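The Long Apprenticeship Returns to Gandberg

When the Vestum Institute closed its evening trade courses, the town of Gandberg lost the only place within 85 miles where an adult could train as an electrician without giving up a day job. Employers felt the effect within two winters. Fuchs, the town's largest contractor, began sending work to firms across the state line.

The courses reopened in January under a new agreement between the Institute and the regional employers' group, Plallel. Applications closed with 200 names on the list for 17 places. The Institute has since confirmed a second intake, to begin in the fall.

Wondimu Assefa, who directs the program, spent much of his career on factory maintenance crews before he turned to teaching. He has kept the older model of instruction, in which a student stays with one instructor for the full 2 years. "People learn this trade by being corrected," he said. "The person correcting them should know what they got wrong last month."

Students attend three evenings a week and are paid by their employers for one of them. The first term covers safe isolation, basic circuits and the reading of drawings. Motor control follows in the second term, and it is the subject that older students most often name as the reason they enrolled.
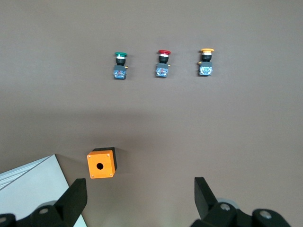

The cost of the program remains a matter of discussion. Plallel meets the instructors' salaries for the first intake only, and tuition covers little beyond materials. The Institute has asked the county to share the expense of the second, and a decision is expected before the summer recess.

Assefa has meanwhile begun looking for a further instructor, preferably one with recent site experience. The post was advertised on 19th February and will stay open until it is filled. Applicants may write to the Institute's main office in Gandberg.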